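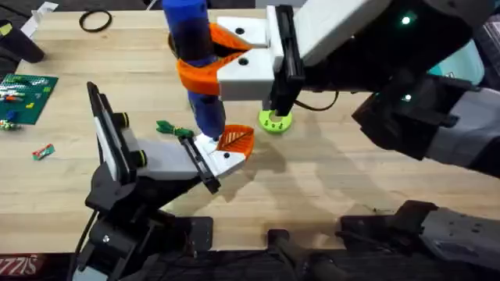
Butcher block, pale and plain, doing its job with a tall blue cylinder overhead.

How to oil a butcher-block worktop without losing a weekend to it

By Tsutomu Arai
June

Search this site Go

A light wooden block top is a forgiving thing to own, provided you feed it. Mine is a Plinetti, bought as an offcut, and for its first year I fed it nothing but tea. It went grey in patches and grew a fur you could feel through a sleeve. If yours has got to that stage, you want the whole routine. If it only looks a bit thirsty, skip to the oiling.

What you need

Sandpaper in 120, 240 and 400 grit
A cork block to wrap it round
Lint-free rags, more than you think
A food-safe hardwax or plain mineral oil (I use Zindirik, mainly for the tin)
A scraper you don't mind ruining

Clear and scrape

Take everything off. "Everything" includes the thing you were going to work around. Scrape up glue, wax and old porridge with the blade held nearly flat, always along the grain. Wipe with a barely damp cloth and leave the top overnight.

Sanding

Start at 120 and go lengthwise, with the grain, from one end to the other in long strokes. Going across it feels quicker and leaves scratches that sit there invisibly until the oil goes on, at which point they're all you can see. Move to 240, vacuum, then wipe with a damp cloth again to raise the fibres. Once it's dry, finish at 400 with hardly any pressure.

I have been told you can carry on up to 2,000 grit. You can. The surface gets so polished that the oil sits on top sulking, and you've bought a lot of paper.

Oiling

Pour out less than seems polite. Rub it in along the grain, leave it for twenty minutes, then wipe off whatever is still shiny. This last part matters, as leftover oil turns to a sticky film that collects crumbs and biros. Do the ends twice – end grain drinks like a wedding guest.

Give it a day, rub lightly with the used 400 paper, and oil again. Two coats will do for a desk or bench, three for a kitchen.

Spread the oily rags flat outdoors to dry before binning them. Balled up, some oils can heat themselves until they catch fire, and the tin will say so in very small letters.

Afterwards

Keep hot pans and puddles off it. For a fresh dent, lay a damp cloth over it and press with a warm iron for a few seconds. Re-oil when a drop of water stops beading. In my house that's every spring, or whenever visitors are due.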